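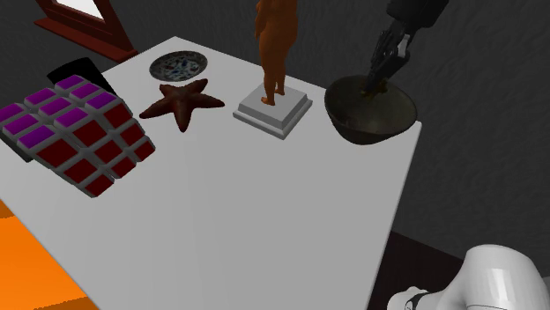
Simulated tabletop, bowl task: gripper in the dark bowl, puzzle cube at the far end of the row.

Zestancombe: a tidy-the-table dataset

Hi, and thanks for stopping by! I'm Noemi Holloway, and I put this together because I wanted a straight answer to a question my aunt asked me over dinner: can a robot clear up after people yet? My answer after a lot of evenings in the simulator is "sometimes, if you pick the table for it". Zestancombe is the data behind that answer.

What's in it

3,660 episodes of one arm doing small household chores on a table. Everything is rendered – there is no real-world footage in this release. Each episode comes with the camera view, the joint positions, the gripper state and a one-line instruction in plain English ("take the small thing out of the bowl", "put the starfish on the plate"). There are 130 different instructions, and plenty of them are near twins of each other, so please don't read that number as 130 separate skills.

The objects are the sort of odds and ends that pile up on a sideboard. Sizes are not always true to life (the puzzle cube is huge, I know, I like it that way). I load the same objects in different spots and at different angles, and some hide behind others. If your model needs a clean view of everything, you'll have a hard time with this one.

So, can it do chores?

My baseline is decent at picking up one thing that sits out in the open. Bowls are where it gets ugly. The fingers have to go down past the rim, the camera loses sight of the tips, and small dark objects inside a dark bowl are a pain for every model I've tried. Flat things like the plate are the next worst. Anything tall goes over if the arm swings wide, and I kept those episodes in and marked them as failed.

I wouldn't let it near my own dishes. I would maybe let it sort a toy shelf while I stood there with a coffee!

Splits

Train, validation and test are split by table layout. Version 3 fixed a leak where 7 layouts turned up in both train and test, so if you have older scores, please run them again. Thank you to Desmond Delacroix for catching it.

Known problems

Gripper state lags the video by one step in the early episodes.
Some instructions say "cup" for the bowl. I haven't fixed them all.
Lighting comes from overhead, so don't expect much help with a kitchen at dusk.

Using it

Free for research and for classes. If you want to sell something built on it, write to me first. Anika Ferreira keeps the loader script working and answers bug reports faster than I do.

Last updated 18 May 2026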